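**Clear plastic wrap** (my mum just calls it "the crinkly stuff") is thin see-through sheeting used for covering, bundling and packing things. I grew up in Keltley, where everyone saved it in a kitchen drawer, and I still can't throw a decent piece out!

## Creasing

Once it's scrunched it never lies properly flat again. The folds catch the light in little bright spots, and whatever's behind goes a blurry grey.
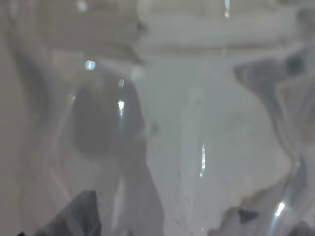 ## Storage

I roll mine around a cardboard tube, 54 cm long, and keep it away from the heater.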